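Who Gets to Speak at a Zoning Hearing

The notice that went up in Drokden in March 2024 ran to two pages. The first page gave the parcel number, the acreage and the requested change in use. The second set the rules for public comment, and it was the second page that ended up in court.

The application came from Clalari, a developer seeking to put a meeting hall and a 200-space parking lot on land zoned for farming. The township received 696 written comments before the hearing opened. Its response was an order limiting oral comment to residents who owned property within 50 feet of the site line, and barring any remark on "the character or history of the applicant."

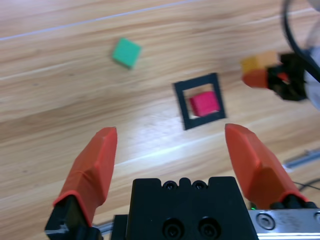 Two separate restrictions are folded into that order, and courts treat them differently. The first sorts speakers by where they live and what they own. The second sorts speech by subject.

A public hearing on a land use application is generally classed as a limited public forum. The body that runs it may confine speakers to the matter on the agenda, set a time limit and remove a person who disrupts the session. It may not favor one side. A rule that lets a speaker praise the applicant's record but stops the next speaker from criticizing it is viewpoint discrimination, and it fails in almost every setting.

The Drokden order did not say "criticize." It said "any remark." Counsel for the township argued that this made the rule neutral: supporters and opponents were equally silenced. The argument has some support in the case law, provided that the excluded subject has no bearing on the decision to be made. Under the township's own code, however, the board must consider whether an applicant has complied with conditions attached to earlier approvals. Clalari had an earlier approval, for a warehouse on Skivow Road, and the conditions on drainage there were still open. A ban on the applicant's history therefore removed a subject that the code required the board to weigh.

The ownership rule

The distance requirement drew less attention in the press and may matter more. Standing to appeal a zoning decision is often tied to distance, and the drafters appear to have borrowed the idea from that source. Standing and comment are different things. A tenant, a school employee or a farmer who leases the next field may lack standing to sue and still hold information useful to the board.

By the township's count, the order left 3,624 adult residents with no right to speak at the hearing. Written comment remained open to them, with the same subject restriction. A clerk was instructed to strike offending passages before the letters reached the board, and the struck copies were kept in a separate folder that was not part of the record on appeal.

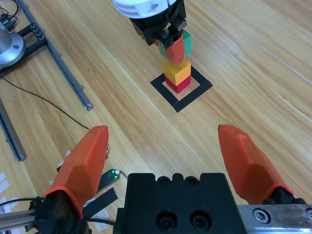
What the settlement does

The case did not reach trial. The parties signed an agreement in December, and the board approved it in closed session. Its main terms are short. The ownership rule is withdrawn. The subject rule is replaced with a requirement that comments be "relevant to the criteria in the code." The struck letters are restored to the record. Each side pays its own fees, and the township admits no fault.

The word "relevant" will carry most of the load. The agreement gives the chair sole power to rule on relevance during the hearing and provides no way to challenge a ruling until the final vote. A speaker who is stopped may hand in a written statement within the same session. Whether that is an adequate substitute is a question the agreement leaves alone.

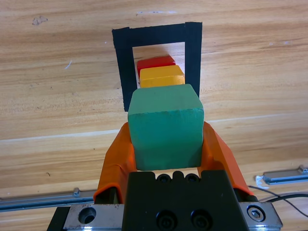 Colored blocks on a wooden tabletop.

Other local governments have taken a simpler route. Bragança Township reads its approval criteria aloud at the start of each hearing, allows any adult to speak for three minutes and lets the board disregard what falls outside the criteria. Its hearings run long. Its attorney has advised keeping the practice on the ground that a board can ignore a comment at little cost, while a wrongful exclusion can void the vote.

Drokden's rehearing will be held under the new rule. The notice is again two pages, and the comment section now takes up four lines of the second.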